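Altwood 휴머노이드 작업 구역 안전 패키지, 바닥 표시부터 교육까지

안녕하세요, Altwood에서 현장 적용을 맡고 있는 Nisha Pant입니다. 이 패키지는 휴머노이드를 거실이나 전시장처럼 꾸민 공간에서 돌리는 팀을 위해 만들었어요. 펜스 두른 공장 셀이라면 참고할 규정도 많고 선배도 많은데, 소파랑 유리 테이블 옆에서 로봇이 움직이면 얘기가 확 달라지거든요!
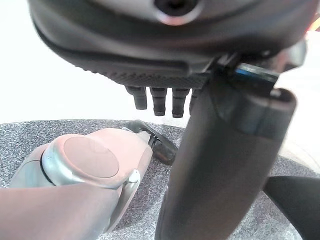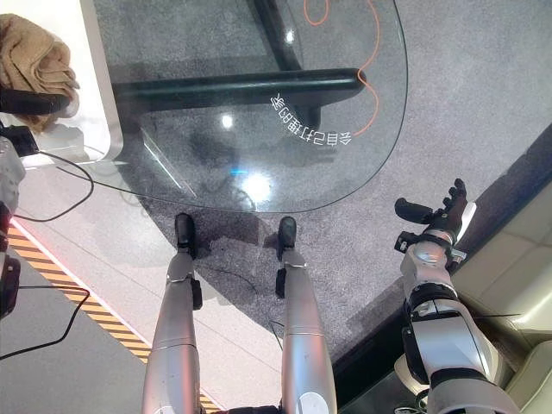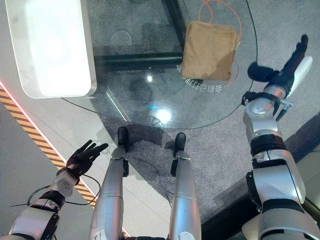
꾸민 생활 공간에서의 로봇 작업. 두 번째와 세 번째 사진에 유리 상판과 바닥의 경고 띠가 보입니다.

무엇이 들어 있나요
- 노랑·검정 바닥 경고 테이프 20m
- 케이블 고정 클립 100개
- 손목, 손가락 점검표 (한국어, 영어)
- 작업 구역 위험성 평가 양식
- 온라인 교육 1회, 질의응답 포함

바닥 경계선, 저는 이렇게 잡아요
제일 많이 받는 질문이 "선을 어디에 그어요?"예요. 저는 팔을 끝까지 뻗은 위치에서 900mm를 더 띄우고 시작합니다. 이건 저희 패키지의 출발값이고 법정 거리가 아니에요. 로봇 속도, 정지 거리, 들고 있는 물건에 따라 위험성 평가에서 다시 정하셔야 합니다(양식 둘째 장에 계산 칸을 넣어 뒀어요). 그리고 테이프는 사람한테 알려 주는 표시일 뿐이라 로봇을 멈춰 주지 않습니다. 사람이 수시로 드나드는 곳이면 감지 센서나 출입 통제를 꼭 따로 검토해 주세요.

케이블 이야기 좀 할게요
다리로 서 있는 로봇 근처에서는 케이블이 진짜 골칫거리입니다. 발이 닿을 수 있는 범위를 가로지르는 선은 전부 돌려서 가장자리에 고정하세요. 로봇에 직접 연결되는 선은 여유를 주되 고리가 바닥에 눕지 않을 만큼만요. 유리 테이블 밑은 위에서 다 보이니까 괜찮겠지 싶어서 자꾸 빼먹게 되는데, 저도 시운전 때 그랬다가 Mohit Vishwakarma 님한테 한 소리 들었어요 ㅎㅎ

유리 가구가 있을 때
유리는 반사 때문에 깊이 센서가 헷갈리기 쉬워요. 조명을 켠 상태와 끈 상태에서 각각 테이블 모서리 인식을 확인하고, 결과가 다르면 그 조명 조건은 운전 조건에서 빼 두세요. 상판 높이와 모서리 위치는 지도에 금지 영역으로 직접 넣어 주는 걸 추천합니다. 강화유리인지도 미리 확인하시고요.

손 점검
손가락 관절은 작지만 끼임이 생기는 자리예요. 점검표는 15분이면 끝나게 짜 놨습니다.
1. 전원을 차단하고 잔류 에너지가 없는지 확인
2. 손가락 끝 부품과 패드의 들뜸, 갈라짐 확인
3. 손목 브래킷과 나사의 풀림 확인
4. 배선이 관절에 물리지 않는지 확인
5. 사람이 물러난 뒤 저속으로 한 번씩 쥐고 펴기
2번에서 조금이라도 걸리면 그날 운전은 접습니다. 테이프로 감아서 버티는 건 안 돼요!

비상정지에 대해
보행형은 전원을 뚝 끊으면 넘어질 수 있잖아요. 그래서 양식에 '정지 후 자세' 항목을 따로 만들었습니다. 어느 쪽으로 쓰러질 수 있는지, 그쪽에 유리나 사람이 있는지를 적는 칸이에요. 담당자는 정지 버튼에 바로 손이 닿는 곳에 있어야 하고, 다른 일을 겸하면 안 됩니다. 교대할 때는 버튼 위치를 말로 한 번 더 확인하세요.

참고한 표준
산업용 로봇은 ISO 10218, 개인 지원 로봇은 ISO 13482, 위험성 평가의 일반 원칙은 ISO 12100을 출발점으로 보시면 됩니다. 개정이 있으니 최신판을 확인해 주세요. 이 패키지를 샀다고 적합 판정이 나오는 건 아니고요, 평가 문서를 정리하는 데 드는 시간을 줄여 드리는 물건이라고 생각해 주시면 좋겠습니다.

옵션
- Rellton 팩: 점검 기록용 태블릿 양식, 사용자 최대 20명
- Whitlock 팩: 현장 방문 평가 1회와 서면 의견서

자주 묻는 것들
카펫에도 테이프가 붙나요?
짧은 파일이면 붙긴 하는데 가장자리가 금방 일어나요. 매끈한 바닥 쪽으로 경계를 빼는 게 낫고, 정 안 되면 주문할 때 카펫용으로 바꿔 달라고 적어 주세요.

교육은 누가 하나요?
Bernice Amoah 님이나 제가 합니다. 영어로 원하시면 Joni Toivonen 님으로 잡아 드려요.

견적을 요청하실 때 로봇 기종, 공간 도면, 유리 가구 유무를 같이 보내 주시면 답이 훨씬 빨라요. 7월은 교육 일정이 일찍 차는 편이니 조금 서둘러 주세요.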